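About Cesesness
Who we are
Cesesness is a training and research company that teaches robots household and light retail tasks by demonstration. Our operators guide robotic arms through a task, by hand or by remote control, and the recorded motions are used to train the software that will later carry out the same work on its own. We were formed when two smaller groups, Zera Controls and the Mendes Workshop, moved into one building and agreed to share a floor, a parts room and eventually a name.

What we do
Most of our work concerns the handling of ordinary objects: setting things on shelves, clearing a table, sorting, stacking and putting away. Tasks of this kind are easy to describe to a person and difficult to write down for a machine. An experienced operator will slow down near a fragile rim or change the angle of approach without thinking about it, and it is this behaviour that our clients ask us to record.

Two methods are in regular use. In hand guiding, the operator holds the arm itself and moves it through the task. In remote operation, the operator works a matching pair of control arms and the robot follows. Hand guiding is favoured for short motions with one arm. Remote operation is used for nearly all two-armed work, as it keeps the operator's own hands out of the recording.

Our programs
The Lestis program is our largest. It covers the arrangement of household and decorative items on tables and small shelves, and each task in it is recorded 311 times, with the starting positions changed between attempts. Unsuccessful attempts are kept and labelled as such. The current Lestis collection holds 3933 demonstrations, and a further 1000 are planned before the program closes in October.

We also carry out shorter projects for outside clients. These normally begin with a visit to our floor, during which the client's staff are invited to operate a station themselves.

Our people
Wilma Semple is Director of Operations and has overall responsibility for the recording floor, including scheduling, safety and the care of equipment. Joana Coelho leads Operator Training. She designed the present course, which takes 70 hours and ends with a supervised session on a two-armed station. No previous experience with robots is required – many of our operators came to us from sewing, food preparation and picture framing.

How we work
Operators record in short sessions with a rest between them. Every demonstration is reviewed by a second operator before it is accepted, and reviewers may return a recording without giving a detailed reason. Stations are checked at the start of each shift, and any arm that has been serviced is calibrated again before it is used.

Clients receive the recordings, the operator's notes and a written account of how the objects were arranged for each task.

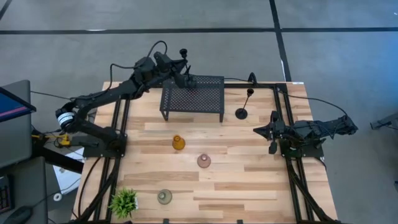 Enquiries about client projects should be addressed to the office of the Director of Operations. Applications for the operator course are accepted throughout the year and are answered by Operator Training.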